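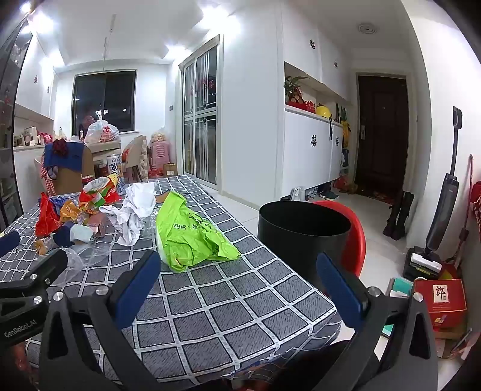 The Fingers That Closed Too Early

A small timing fault in home recordings made a cleaning robot unsafe to stand next to

Clearing a table after snacks is a simple job for a person. For a robot it is a hard one, and the hardest object is the soft plastic bag. It has no fixed shape, it shines under the lamp, and it folds away when something pushes it.

Podbridge, a small company in Flastano, teaches this job with grippers held in the hand. A person goes into an ordinary home, picks the trash from the table with two black fingers, and the camera on the tool records everything. Later a robot arm learns from these recordings. The method is cheap, and the homes are real homes, with drink cans, crumpled paper and wrappers lying together on a checked cloth.

In July the company moved its program, called Altotlow, to a test kitchen at Whitelaw. On the first afternoon the arm reached for a chip bag and closed its fingers before it arrived. The closed tips then pushed forward into a full can, and the can went off the table. An engineer who was standing too near got a bruise on the wrist. The test was stopped with the red button, and the arm stayed off for 2 weeks.

At first the team suspected the motor. They changed it, and the fault came back the same evening. Then they looked at the recordings one by one. There were 410 of them, and in 68 the finger signal was ahead of the picture. The camera still showed open fingers, but the number beside it already said "closed". The robot had learned this mistake faithfully.
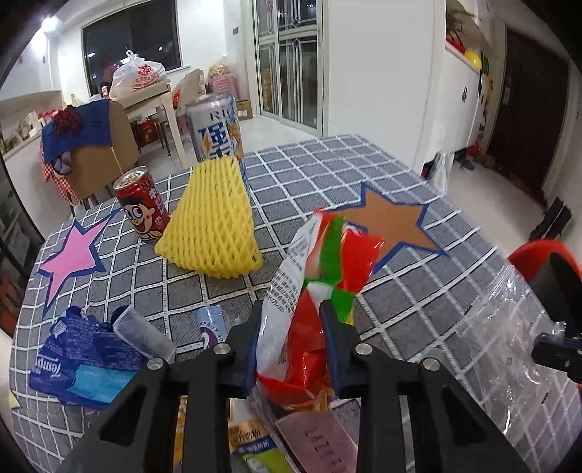 Why did the normal checks not find it?

The checks looked at each file for missing pictures and missing numbers, and these files had none. A delay between the two signals leaves the file complete, so it passed.

The cause was a software update. After it, the tool set its clock only when it was switched on, and during long sessions the clocks moved apart. Short sessions were fine, and this is why most files were good.

Podbridge now asks every operator to open and close the fingers 2 times in front of the camera at the start, and again at the end. A program compares the movement with the signal and refuses the file if they do not agree. The Whitelaw kitchen also has a line on the floor – people stay behind it while the arm is powered.

The bad files were removed and the training was repeated. The arm still drops thin bags sometimes, and the team is working on this now.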